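引っ越し前の本の整理、途中経過

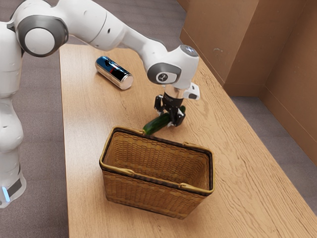
最終更新:2026-07-28

時間ないので走り書き。9月に引っ越すことになって、いちばんの問題はやっぱり本。服とか食器はどうにでもなる。本だけはどうにもならない。

新しい部屋は今より狭い。駅は近い。家賃は少し上がる。で、本棚を置ける壁が一面しかない。内見のとき不動産屋さんに「収納は多めですよ」と言われたけど、あの奥行きの押し入れに文庫を入れたら奥の列は二度と出てこないと思う。前の前の部屋でやった。引っ越しのときに同じ本が2冊出てきた。

とりあえず200冊減らすのが目標。根拠はない。棚ひとつ分がたぶんそれくらい、という雑な計算。

初日。まず文庫から。これがよくなかった。文庫は一冊が薄いから「これくらい残しても」になる。しかも途中で読み始める。夕方まで床に座っていて、箱に入ったのは16冊。腰が痛い。

二日目は順番を変えて、大きい本から。展覧会の図録、昔の仕事の資料、料理の本。図録は重いわりに開かない。でも手放すと二度と手に入らないやつが多くて、結局ほとんど残した。仕事の資料は全部さよなら。ここは早かった。付箋がびっしり貼ってあって、剥がすのにだけ時間がかかった。何に感動して貼ったのかさっぱりわからない付箋が半分以上。

料理の本は迷う。作るのは毎回同じ3品くらいなのに。豆の煮込みのページだけ油染みがすごい。この本は売れないし売らない。

困ったのが、もらった本。セバスティアン・フィゲイレド(Sebastião Figueiredo、正しくはセバスティアォンと読むらしい、何度聞いても言えない)が帰国するときに置いていったポルトガル語の詩集。読めない。辞書を引いて最初の一篇だけ訳そうとして、4行目で止まってる。鉛筆の書き込みがそのまま残っていて、我ながら字が汚い。残す。読めなくても残す枠というのを作ることにした。棚の右下、幅は手のひら二つ分まで。あふれたら考える。

ゲメチュ・ワコさんから借りっぱなしの本も出てきた。コーヒーの産地の話の本で、借りたのはたしか一昨年。ごめんなさい。メールしたら「まだ持ってたの、じゃあ感想だけ聞かせて」と返事が来た。まだ読んでません。引っ越し前に読んで返す、とここに書いておく。

売るほうの話。最初は近所の古本屋に持っていこうと思って、紙袋二つで自転車に積んだら坂で片方の持ち手が切れた。これはだめだと思って宅配買取のフロタに切り替え。箱に詰めて玄関に置いておけば取りにきてくれる。楽。箱が届くのに少し日がかかるので、急ぐ人は自分で段ボールを用意したほうがいいと思う。

一箱目の査定が2407円。うーん。重さを考えると切ないけど、紙袋で坂を上るよりはいい。値段がついたのはほとんど新しめの新書で、自分で高いと思ってた単行本はまとめて値段なし。まあそうか。カバーなくしたのもあるし。

あと気をつけたほうがいいのは、挟まってるもの。私の場合は映画の半券、美容院のカード、昔の年賀状(人の住所入り)。年賀状はさすがにひやっとした。箱に入れる前に、背を持って下に向けてばさばさ振る。これだけでだいたい落ちてくる。埃も落ちくてるので窓は開けて。

棚の記録はトゥルタリというアプリでつけ始めたけど、バーコードのない古い本が手入力で、三日で飽きた。今は紙のノートに題名だけ書いてる。手放した本の一覧。あとで買い直しそうになったときに見る用。もう一冊、買い直したくなってるのがある。早い。

妹には「電子にすれば」と毎回言われる。漫画はもうそうしてる。でも小説は、どのへんに書いてあったかを厚みで覚えてるみたいで、電子だとあの場面どこだっけ、がぜんぜん探せない。検索すればいいと言われるけど、検索する言葉を覚えてないんだよ。

残りは雑誌の山と、ベッド下の箱。ベッド下の箱は中身を覚えてない。たぶん学生のときのノートとか。開けると一日つぶれそうなので後回しにしてる。週末にやる。たぶん。

引っ越し屋さんの見積もりもまだ一社しか取ってないし、粗大ごみの予約もしなきゃだし、ガスの連絡も。本棚そのものを捨てるかどうかも決まってない。奥行きが深すぎて前後二列になるのが諸悪の根元なので、新しいのは浅いやつがいい。おすすめあったらコメントで教えてください。幅は80センチまで。

追記:二箱目、集荷してもらいました。文庫多め。ノートに書き忘れたのが何冊かありそう。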